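The Night Ferry to Dodanbridge

My aunt swore by black for traveling. It hid coffee, she said, and it hid sleep, and on the ferry from Mommont you got plenty of one and none of the other! So I had one bag, all black, and a ticket for berth 117.
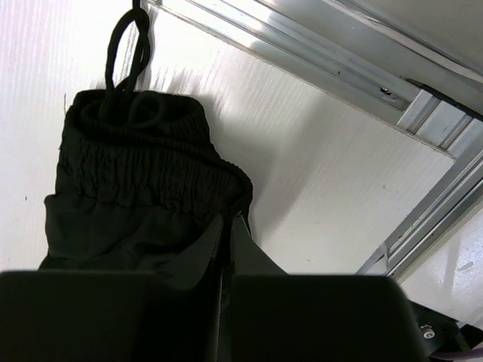 Black drawstring, elastic waist.

The ferry was called the Morgan, and I loved her before we'd left the harbor. She hummed. Her stairs were steep as ladders, and a radio in the galley played dance tunes that kept sliding off the station. I ate two bowls of fish soup and went up on deck to watch the lights of Mommont go out behind the point.

A woman was already at the rail, wrapped to the chin in a blanket. She'd made the crossing 93 times, she told me, and still came up for the dark part. 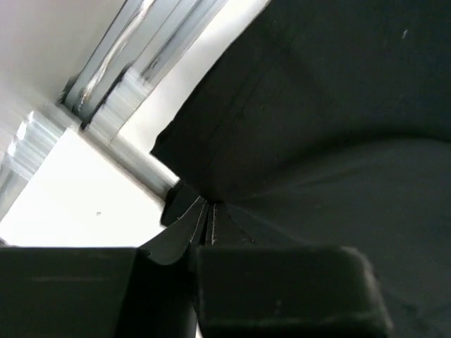
"Wait till we pass Kendetti," she said. "They leave a lamp burning on the rock."

We waited – an hour, maybe more. The wind got into my sleeves. Then there it was, one yellow crumb of light, so low on the water I thought it was a boat. She lifted her hand to it and I lifted mine, and I can't tell you how happy I was, frozen solid and waving at a rock. 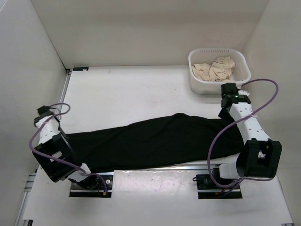

"Who lights it?" I asked.

"My sister did, for eight years. Now her boy does."

The lamp slid back along the rail until a wave took it. She went on looking at the place. Down in the galley the radio found its station at last, and someone turned it up.

Comments

harborgirl: Oh, I felt that wind! Please write the trip home too.

tinplate8: The waving got me. My dad used to do that from trains.

soupandstairs: More of the woman at the rail!! I want all 93 crossings.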